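Setting up the Steteck wrist camera on a Cora arm

The Steteck kit comes in a box big enough for a microwave and holds one camera, one bracket, a cable and a leaflet in very small type. I've fitted 3 of these for Allcombe now, and the leaflet has yet to help. Set aside 40 minutes, or 50 if you plan to read it.

What you need: the kit, a 2 mm hex key (not in the box, naturally), a few cable ties and a laptop with the Cora software already on it.

1. Park the arm and switch it off at the wall. The pause button on the pendant doesn't count.

2. Screw the bracket to the wrist plate, finger tight. Leave it that way until you've seen a live picture, or you'll be undoing it again.

3. Run the cable along the forearm and leave a loop at the wrist. Turn the wrist by hand as far as it goes both ways. If the cable pulls, make the loop bigger. Dirk Martens skipped this step in June and got to order a second cable, which Steteck sells for a price I'd call ambitious.

4. Power up, open the camera tab and choose the fixed focus setting. Auto is on offer, and it hunts back and forth like a man looking for his glasses.

5. Jog the gripper down to something plain and pale. A plastic tub is a good, mean test: no label, no print, nothing for the software to grab hold of. Up close, expect the plastic to go soft while the board beside it stays sharper. Glare on the rim is worth watching too - turn the exposure down a notch if the edge finder keeps chasing it.

6. Tighten the bracket, then save the profile under a name you'll know later. Ngọc Triệu on the Mittal job inherited one called "test2final" and still brings it up.

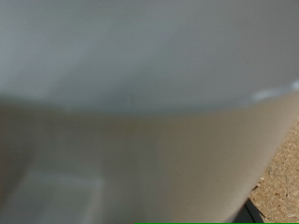
Once the profile is saved, run the hand-eye calibration from the same tab. Keep the arm at quarter speed for the first pass and stay near the stop button. If the result comes back red, check the bracket screws before you blame the software, tempting as that is.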